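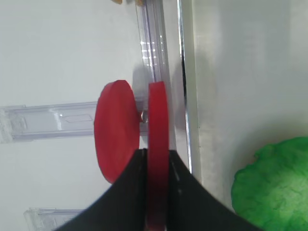

Ewurabena Dogbe laughs when I ask why a robotics club should spend a whole term on hamburgers. "Because everybody knows how a hamburger must look," she says. "If the program makes a mistake, my little brother can see it."

She is in her second year with the student club at Hudec College, and she leads the group which calls its project Padum. The name has no meaning, she tells me. It was the sound the arm made in June, when it let a bun fall from too high. The task they chose is simple to say: the arm must take play food from the racks and build a burger on a tray, in the right order, without a human hand.

Adom Tsikata teaches the club and was an electrician before. He speaks slowly and likes to draw while he talks. According to him, the students wanted to begin with the clever part, the learning and the software, and he asked them to begin with the furniture.

"Where does the food stand, and how does it stand? That was our first month," he says.

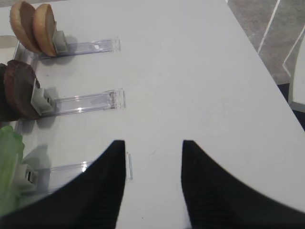 The racks went through three versions before the group was satisfied. In the first one the pieces were lying flat, and the fingers could not get under them. Now the food stands on edge, held by light grey clips at the ends of clear rails, so the two black fingers can come from both sides. Dogbe made the drawings for the clips herself and is still a little proud of them. The clear plastic was a cheaper choice, she admits, and it gave them trouble with reflections later.

I asked which piece is the most difficult. Both answered at the same time, but not the same thing. For Tsikata it is the lettuce, "because it has its own opinion about its shape." For Dogbe it is the tomato. "It is thin and it is smooth. If you hold it too low, you cannot put it down flat. You have to turn the wrist, and the turn must be finished before you are over the bread."

The club keeps a notebook of every attempt, good or bad. When I visited, the last line had the number 149. Beside many of the lines somebody wrote only one word, "bun" or "cheese", and the others understand what went wrong.

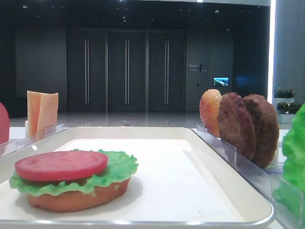 ## Before the Selex Cup

The group will show Padum at the Selex Cup, where each team has 50 minutes for set-up and then two runs before the judges. Tsikata does not speak much about winning. He wants the students to explain their work to strangers in clear words, and he makes them practise this at lunch time.

Dogbe has another worry. Their neighbours in the hall will be the team from Kavadard, who won last year. "They are very fast," she says. "We are slow, but our burger has the tomato in it."

She looks at the clock, excuses herself politely and goes back to line 150.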